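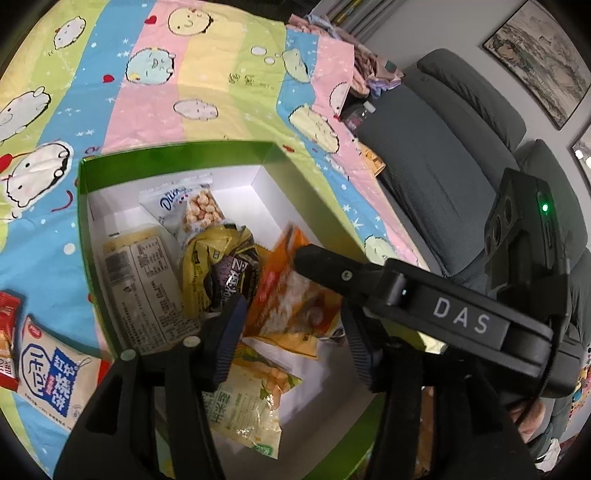 The green snack box, with a couple of packets still waiting on the bedspread.

The snack box, and how ours gets filled
From the Flosirik Household Letter, 2026-03-31

Good morning, dear readers, and welcome to the 1,735 of you who now get this letter in your inbox, which is a number I had to read over again with my glasses on. When I started writing these notes from our apartment in Barasa I thought I would run out of drawers to talk about by October. I did run out of drawers. Then I moved on to shelves, and bags, and the space under the sink, and now we have come to snacks.

So many of you wrote back after the pantry letter to say the same thing, more or less. The cans were fine and the rice was fine, but the snacks had taken over. They were on top of the refrigerator, in the car, in the pocket of a winter coat. One reader found a bag of puffs inside a boot (I loved that one, thank you!). I can't be superior about any of this. We are a snack family. We stop at the Clalel market on the way home from almost anything, we pick things out by the colors as much as anything else, and the cupboard by the stove gave up on us a long time ago.

What we have now is a box. It's a plain rectangle with green on the outside and white on the inside, no lid while it's in use, and it holds as much as I think any household needs to have open to temptation at one time. I tried a basket before it, a pretty one, and everything small slid down to the bottom and stayed there for the season. I tried a drawstring bag, and I will spare you the state of the crackers. A box with straight sides and a flat floor lets things stand up, and I do like being able to look down into it and see wrappers.

I fill it on the bed. I know some of you will have feelings about food on a bed, and I had a very kind but firm letter about it the last time I let it slip, so let me say that everything is sealed and stays sealed, and the bedspread goes in the wash on its regular day regardless. The kitchen table in our place is narrow and usually has somebody's project on it, and the floor is hard on my knees. The bed is the right height and it has a lot of room to spread out. Ours is covered at the moment with the cheerful striped one, pink and yellow and green and blue, with the stars and hearts and the round little cartoon faces all over it, and I will admit that a white packet is easier to lose on it than I would like. I still wouldn't trade it for a plain one.

If there's laundry on the bed, push it to the far end and leave it there. I used to put all the clothes away first, on principle, and by the time I'd finished I had no interest in snacks or in anything else. One job at a time. The folded things will keep.

Now, the filling itself. Tip everything out first, even if you think you know what's in there. I lay the packets flat with the fronts facing up and I go over the dates, and anything that needs eating soon gets set to one side. A lot of what we buy has the date printed on the back or along the seam, in among the columns of tiny text and the barcode, and it can take a bit of turning over to find it. I have a marker handy for this, and I write the month nice and large on a bit of masking tape. Please use the tape. Ink straight onto a shiny wrapper smears, and then you have a gray thumb and no date.

After that, tall things go to the back. Puffed snacks are nearly always my tall things. The bags have a lot of air in them and they stand up by themselves if they have a wall to lean on, and they don't like having weight on top of them. I was very stubborn about this for years and used to lay them down first as a sort of mattress. You can guess how that went. A puff is mostly air, and it wants to be treated that way.

Flat, firm packages come next, and I stand them or slant them along one side. Anything in a stiff wrapper can act as a little wall for the softer bags, and it saves you buying dividers. I did buy dividers once, a set of two from the Pindent catalog, and they were perfectly nice, and they now live in my sock drawer, where they are doing very well.
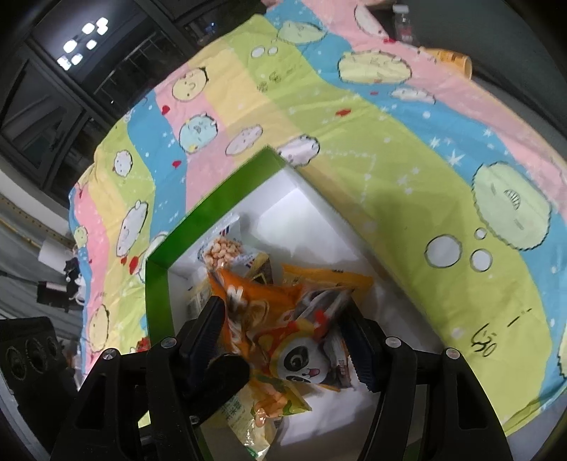
Then come the middle bags, the soft crumply ones that will go any way you push them. Let them overlap. Tuck the corner of one under the next and press down gently with a flat hand, so the air moves along inside the bag and it settles. What I'm after is for every bag to show me at least a bit of its front. We have a good many snacks with Chinese lettering on them, and in our house we go mostly by color and picture anyway. Pale green is one thing, dark purple is another, and a panda on the front is a panda on the front, whoever is looking. If the picture side is turned to the bottom of the box, the snack might as well have stayed at the store.

The last things in are the singles. I mean the small wrapped pieces, the ones that come loose or in a handful, and that roll off the bed and under it if you breathe on them. They get pushed down into whatever gaps are left between the bigger bags. Don't start with these! I always want to, they are such fun to handle, but if they go in first they end up on the floor of the box and you will be finding them at the next clean-out, stuck to each other in a sad little lump.

A word about how full is full. I like the box packed snugly enough that nothing falls over when I carry it down the hall, and with enough give that a hand can get in and come out again with one bag and not its neighbor too. If you have to pull hard, take something out. The extra goes on the high shelf in the closet, in a paper bag with the top rolled down, and it's brought out when the box starts to look thin. We are not forbidden from the high shelf, but you do need the step stool, and I find the step stool does a great deal of the thinking for us.

Several of you asked about weight, so I did get out the kitchen scale. My own limit is 1,000 grams in the box at one time, snacks only. It sounds like a great deal or like nothing at all depending on what you buy. With puffs and chips you will run out of room long before you get there, and with nuts or jelly cups you'll reach it while the box still looks half bare. I don't weigh it every time, and I wouldn't want anyone standing in their bedroom with a scale on my account. It was useful to do once, so that my eye would know.

The other question that kept coming was about drinks, and whether bottles belong in with the snacks. I would keep them apart. A bottle is heavy and it sweats if it has been in the refrigerator, and a damp cardboard packet is a miserable thing to open. Ours stand wherever there's a flat surface nearby, with the paper cups, and they find their own way back to the kitchen eventually (or I go and fetch them, grumbling a little).

For those with small children, I have only one suggestion. Let them do a layer. It will be the wrong layer and they'll want the biggest, shiniest bag right in the middle with its face up, and you can leave it there. A child who has packed the box knows what is in it, and you will be asked fewer questions at four in the afternoon. You may be told a good deal about it instead. I've had a very thorough tour of our own snack box from someone who comes up to my elbow, and I learned that the yellow ones are not to be touched until after dinner by anybody, myself included.

I redo the whole thing every two weeks, give or take a holiday. It takes me about as long as one side of a record, or longer if I stop to eat the things I've set aside for their dates, and I do always stop. The box itself gets a wipe with a damp cloth and a good dry before anything goes back in. Pay attention to the corners, where the sesame seeds collect.

Next time I want to get into the closet by our front door, which has umbrellas in it that I don't recognize. Before then, please keep your snack letters coming, and tell me especially what you do with the half-eaten bags. I use a wooden clothespin and I fold the top over, but a reader on the Clalel side of town swears by rolling the bag from the bottom, and I've been trying it all week with mixed results. Write to me at the usual address, and if you have a cure for crumbs in a quilted seam, put that at the top of the page.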